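Okay, prop nerd thread, because I finally finished my rewatch of Stougaard and I have Thoughts about the sidearms.

1/ If you've never seen it, Stougaard is the cargo-ship show that ran 3 seasons and then vanished. The crew carry a thing called the Diltivow. In season one it's a stubby little pistol with a green light on the back. Love it. Perfect prop.

2/ Then season two starts and it's suddenly longer?? Same name, same holster, and the barrel sticks out the bottom like an umbrella. I paused on 23 different shots to make sure I wasn't losing it.

3/ My best guess is that the hero prop went missing between seasons and they rebuilt it from photos. The grip angle is off and the green light moved to the left side. Nobody on the ship ever mentions it.

4/ The big exception is episode 16, the Prukedham siege one. Everybody in the back row is carrying the OLD version! So the background copies survived and the main one didn't. I yelled at my TV (it was 1 in the morning, sorry neighbors).

5/ Also the Evside marines have a rifle that shows up for maybe four seconds in that same episode and I would pay silly money for a clear look at it. Folding stock, two triggers, some kind of drum underneath. If you have a good screen grab please please send it my way.

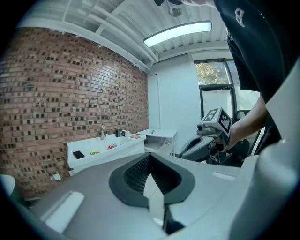

6/ Anyway, my own season one Diltivow is at 116 hours of work and the back light still flickers when I squeeze the grip. I think it's the battery contact. Going to pull it apart again in March when I have the garage to myself.

7/ Oh, and before anyone asks, no, I'm not doing the long barrel one. It doesn't fit the holster!!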